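Waiting Times and Walk-outs: a Small Study of Queues at Two Cafés

Student project report, Introduction to Applied Statistics

1. Background

The aim was to find out whether the length of a queue or the speed of a queue has more effect on whether people stay in it. Most of the work we read treats these as one thing. In a shop they are easy to tell apart: a long line can move quickly, and a short one can stand still while somebody looks for a card.

We chose two cafés within walking distance of each other. Gema has one till and a long counter. Nyitrai has two tills, but the second is only opened at lunchtime. Both agreed to let us sit near the door with a notebook during March.

2. Method

We noted the time each customer joined the queue, the number of people in front, and the time they were served or left. Groups who ordered together were entered as one customer. Anyone who only came in to collect an order was left out.

The notes were typed into a spreadsheet each evening. In total we had 1277 entries, of which 333 came from Gema. The difference is mostly due to opening hours – Gema closes at 2 pm.
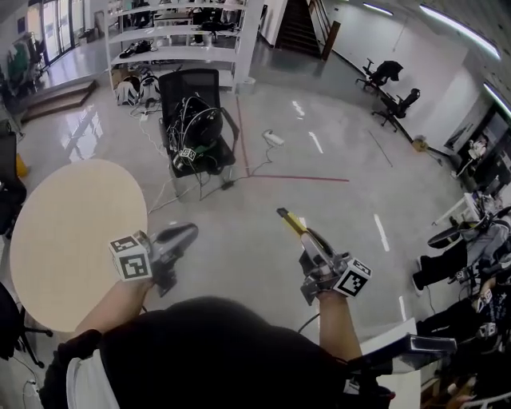 Before the main count we did a trial run of 100 entries at Nyitrai. The trial showed that our two watches did not agree, so from then on one person called out the times and the other wrote them down. The trial entries are not in the totals given earlier.

3. Results

At both cafés, walk-outs were rare when 3 or fewer people were waiting. Above that, the length of the queue mattered less than we expected. Customers left mainly when the line had not moved for a while, even if it was short. Opening the second till at Nyitrai brought walk-outs down straight away, although the queue often stayed the same length for several minutes afterwards.

4. Comments on the draft

We sent the draft to the other groups on the course for comments. The main objection was to how we had treated people who look in from the doorway and go away again. 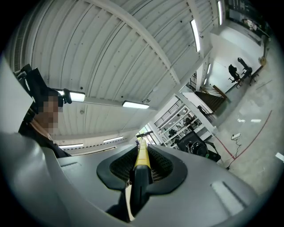 Jostau wrote that these people should count as walk-outs, as they had seen the queue and decided against it, and that leaving them out makes long queues look less of a problem than they are. The group suggested a separate column for them.

We agree, but the doorway at Gema was out of sight from our table, so the column could only have been filled in for one café. Hotudlow, the next group to use this data, plans to sit outside.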